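News from the workshop on Moroz street

Many of you asked at the June meeting what is happening with the bread oven, so I will try to tell it in order. For the new members: the oven was built by the parents of the school in 2000, it stands behind the common kitchen, and it was not used for the last three winters since the door does not close well anymore.

First, the good news. Thierry Rey came with his lamp and looked inside the vault. The bricks are healthy. There is one crack on the left side, as long as a hand, but he says it is an old one and it does not move. He put a small spot of plaster over it, so if it opens we will see it. The chimney is another story. It was full of soot and also a nest, and Killian Roussel spent two mornings up there with the brush. I want to thank him here, and also his neighbor who lent the ladder.

The door must be made new. We asked two prices. The firm Zedetti wants 411 euros for a steel door with a handle and a small window, and Onorik did not answer yet to our second letter. Fernanda Figueiredo thinks that we don't need the window, and I agree with her, because the glass becomes black after a few times and then you open the door anyway to look. Without window the price would be lower, but we don't know yet how much.

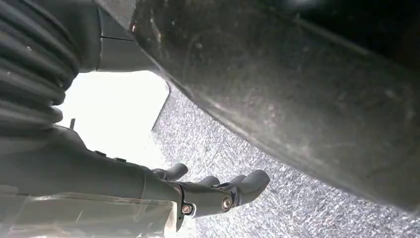
About the wood. We have enough oak for the autumn, but it was stacked directly on the ground and the lowest row is lost. Please, if you bring wood, put it on the pallets and with the bark up. We prefer oak, beech or fruit trees. Pine makes a quick fire, but it leaves too much soot, and after what Killian found in the chimney I think we all understand. Painted wood and old furniture are not allowed, also not "only a little piece".

Then the baking itself. Our plan is to light the oven on the evening before, keep a small fire until late, and start again at five in the morning. At nine the bread can go in. In the old notebook it is written that 13 loaves of one kilo fit at the same time, if they are placed well. After the bread there is still enough heat for pizza or a tart, and in the afternoon for dried apples. My grandmother did it with pears also – they stayed inside the whole night and nobody was allowed to touch the door.

For the flour we will try the mill Ollitari this time. It is more expensive than what we bought before, but they deliver in sacks of 25 kilos and we can share one sack between several families. Jérémie Leclerc makes the list. If you want to keep a sourdough at home, he can give you a jar of his, but you must feed it every week, otherwise it dies and he is sad.

We still search two persons for the first baking day: one who can carry wood early, and one who washes the tables after. You don't need experience. Please bring your own cloth and a basket with your name on it, as last time some baskets went to the wrong house.

The next meeting is at 7 pm in the common kitchen. The door offer will be on the table for everybody to read.

Killian Besson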